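Wullen pauses Brollside release after grip-release fault turns up in simulation

Hi, it's the Wullen team lead again, writing this one myself because a few of you asked for the story in plain words and I'd like you to have it from me.

The short version: we found a fault in Brollside, our table-clearing software for robot arms, and we've pulled the 2.2 update until it's fixed. If you're still on the version before it, you're fine. If you installed the update on Saturday or later, please go back to the old one before you run an arm near people or anything you'd mind breaking. The steps are further down.

So what went wrong? Brollside has to decide when it's okay to open the fingers and let go of something. It does that by checking the height of the object against the height of the table. In the update we changed how the table height gets worked out (we wanted it faster, and it is faster!), and in some rooms it started picking the wrong surface. A chair seat, say, or the floor. Then the arm either lets go too early or keeps pushing down after the bowl has already landed. Neither one is something you want with real dishes, and the pushing worries me a lot more than the dropping, especially if a hand gets in there.

We caught it in Itholm, our simulated dining room, where we run bowl pickups over and over before anything goes near a real kitchen.

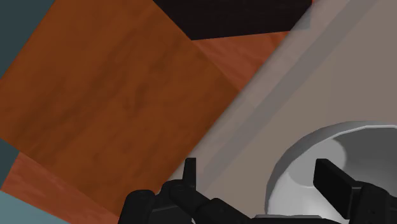

Krajewska, the test kitchen that tries our updates first, wrote back within the hour to say they'd felt something was off with the bowls on Saturday and had put it down to their own table being a bit crooked. They asked why our checks didn't stop the update before it reached them, and they'd like an alarm that trips on downward force no matter what the software thinks it's doing.

Fair question, and a good request. The answer to the first part is kind of embarrassing. We ran 909 bowl tests on the update, and 700 of those used a room with no chairs in it, so the bad surface pick hardly ever had a chance to show up. The failures that did show up got filed under "slipped grip" by our own sorting script, and I signed off on the totals without opening the individual runs. I've opened them now, every last one, and it was a long couple of evenings with a lot of coffee.

As for the force alarm, yes, we're building it. It'll sit apart from the height check, so one going bad can't take the other down with it. It will also be on by default, and you'll need to confirm twice to turn it off.

All the new test runs have furniture in the room, chairs pushed in close and chairs pulled out, plus other stuff on the table so the arm has more than a bowl to think about.

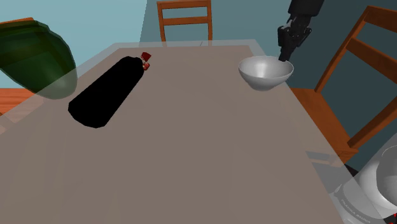 What to do if you have the update

Stop the arm and let it finish parking. Open the Brollside menu, choose Versions, and pick the one just before 2.2. Restart the controller. Your saved table layouts will carry over, but your speed settings won't, so jot those down first (I forgot to, and had to redo mine).

If the arm has pressed down hard on anything, check the fingers for play before you use it again, and send us the run log. We want the boring logs too, the ones where everything looked normal.

When it's coming back

I'm not giving a date. The fix for the height check is written and being tested now, and the force alarm needs more time. They'll ship together or not at all. We'll post the full list of failed runs on the Brollside page along with the new release, including the ones our script filed wrong.

Press questions can go to the Wullen news desk through the contact form on our site. Customers, please use the support line, it's quicker and I'm on it most mornings.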